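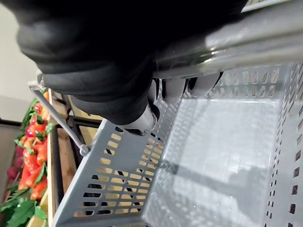 Fig. 1. Gripper on the basket handle, next to the peppers.

Week 4 - paying for the thing

Last time we did arms and reach, so today is money, and I promise it's less dull than it sounds! The running case is Runholm, our made-up-on-paper grocer who wants one robot to pick orders from the fresh produce display. You have two quotes in your pack, one from Tondorex and one from Tuncer. Please read both before Tuesday (the Tuncer one has a second page, people always miss it).

Start with the hand. Students nearly always put the arm at the top of the sheet and squeeze the hand in at the bottom, and then the budget goes wrong. A metal handle and a soft leaf are very different jobs, so ask whether you're buying one hand for both or two hands and a changer. 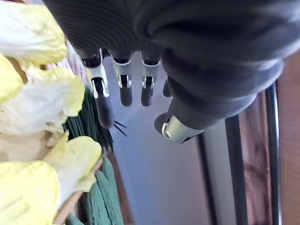

Then there are the covers. Fabric gets grubby near veg, so I budget for spares from day one - the Tondorex quote leaves them out completely, which is partly why it looks so cheap. Put in 5 sets for the first year and argue with me later.

My usual split for a first purchase:
Arm and hand: 70 per cent
Fitting and safety work: 15 per cent
Training for shop staff: 5 per cent
The rest: spares and repairs

Clenosen, the leasing option, doesn't fit that split at all, so give it its own column and compare over four years.

For next week, bring one filled-in sheet per pair, with delivery dates on it. Pencil is fine.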